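Is the Trikadora home recording kit worth it for somebody who isn't technical?

Posted in Robots & Automation > Products and Services
Jul 4, 2025

Pudcombe
Hello everyone, and sorry in advance for the length, I do tend to go on. My brother-in-law sent me a link to a thing called the Trikadora Home Kit and I've been going back and forth on it for a couple of weeks now. As I understand it, you pay a deposit, they mail you a headband with a camera on it and a little recorder that clips to your belt, and then you do ordinary jobs around the house while it records. The recordings go to companies that are teaching robots to use their hands. You get paid by the accepted hour, and if you send the kit back in good shape you get the deposit back too.

Now, I'm retired, I've got time, and I do plenty of fiddly things anyway (I wrap gifts for half the street in December). But I'm not what you'd call technical. I can do email and I can do photos, and when something needs an update I call my daughter. The deposit is 70 dollars, so it isn't the end of the world, but I'd want to know it's a real thing before I hand it over.

What I'd like to know is whether the headband is comfortable, whether the app is very complicated, and what sort of jobs they want you to do. The site says "everyday hand tasks" and leaves it there. Also, do you have to clean the whole house first? Thank you so much to anybody who takes the time.

Filip
It's fine. Got mine in May. App is easy, headband gets warm. Pays on time. Read the part about the deposit because you have to keep the box.

Jaxon Wong
Hi Pudcombe, welcome! I've had the kit since the spring and I've sent in 13 hours that were accepted, plus a few that weren't, so I'll try to go through your points properly. Get yourself a coffee.

Comfort first. The headband is a wide elastic strap with a foam pad at the front, and the camera sits right above your eyebrows. It isn't heavy, but you do notice it after half an hour or so, and I get a red line across my forehead that my wife finds very funny. I wear a thin cotton cap under it now and that sorted it out. If you wear glasses, put them on first and then the strap, otherwise the arms get pushed into your ears. The belt recorder I forget is there – so much so that I once walked out to the mailbox with it running, and had to throw that session away.

The app honestly gave me less trouble than my bank's does. You pick a task from a list, it reads you a sentence or two about what they want, and then there's one big button. When you're done it uploads over your wifi, and that part is slow, so I leave it going overnight. Your daughter may want to help you with the first login (the code they email you expires very fast, I had to request it twice), and after that I'd bet you can manage on your own.

As for the jobs, they're wonderfully dull! Folding towels, putting lids on jars, sorting screws, peeling stickers, buttoning shirts. You can turn down any of them and get another. The one I've done the most is the tape task, where you handle tape and dispensers at a small table and keep both hands in view while you do it. I sit down for it and keep my knees close in to the table.

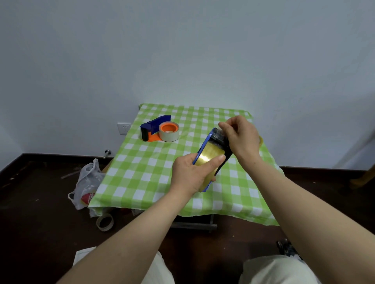
Gold tape in the blue dispenser, right hand up at the cutter end.

What they care about there is the fingers. Both hands should stay where the camera can see them, and you shouldn't rush. My first go at it was rejected because I was holding everything down in my lap, where I'm used to doing things, and the reviewer's note said the hands were out of view for most of it. Now I bring the work up over the tabletop and tip my head down a bit more than feels natural. Tape is a good one to learn on, I think. You have to find the loose end and pinch it and get it past the teeth without it sticking to itself, and they seem to like all that fumbling. My reviewer wrote "please do not edit out mistakes" on one of mine, and I was tickled by that.

A patterned cloth is allowed, by the way. I had read somewhere that you needed a plain white surface, and I asked support, and they said anything is fine so long as it doesn't slide around. I've used a green and white check one without any complaint.

You asked about cleaning the house, and no, you don't have to. The instructions say they want real homes with real things lying about. What you do have to put away is anything with your name or address on it, so mail, prescription bottles, the calendar on the fridge. Family photos too. And if somebody walks in, you stop and start over. I do mine in a spare room against a bare wall and that takes care of most of it.

Now for the part I'm less keen on. The pay is by accepted hour, and it takes them a good while to tell you what was accepted. I had one session sit at "in review" so long that I wrote to them, and my ticket was number 557 in the line, which didn't fill me with joy. They did answer in the end, and very politely, and the session was paid. But if you're counting on the money for something in particular, I wouldn't. I treat mine as a nice surprise.

Filip is right about the box. The deposit only comes back if the kit goes home in its original packaging with the foam inserts, and that's in quite small print. Put the box on top of a closet and forget about it. Also check the charging cable when it arrives. Mine was loose at the recorder end and they sent a new one free of charge, but I lost 2 days of recording time waiting for it.

All in all I'd say go ahead, especially if you already like doing things with your hands. Ask for the gift wrapping task when you sign up. It was in my list for a while and I'm hopeless at it, so I kept passing, but it sounds made for you. Happy to help if you get stuck on the login!

Stodimier
I'd add one thing to what Jaxon wrote. Before you pay, open the privacy page and look at how long they keep the recordings and whether you can have them deleted later. When I signed up you could ask for a session to be removed, but only before it had been accepted. After that it stays with them. I was okay with that, my sister wasn't, and she sent hers back unopened and got the full deposit.

Also, the strap comes in a small and a large and the form doesn't ask. They send the large. You can email for the other one.

Pudcombe
Oh, thank you all, and Jaxon, what a lovely long answer! I had no idea about the mail and the prescription bottles, mine are all lined up on the windowsill. I'm going to read the privacy page tonight with my daughter on the phone, and I'll ask for the small strap. I'll come back and say how the wrapping goes if they give it to me.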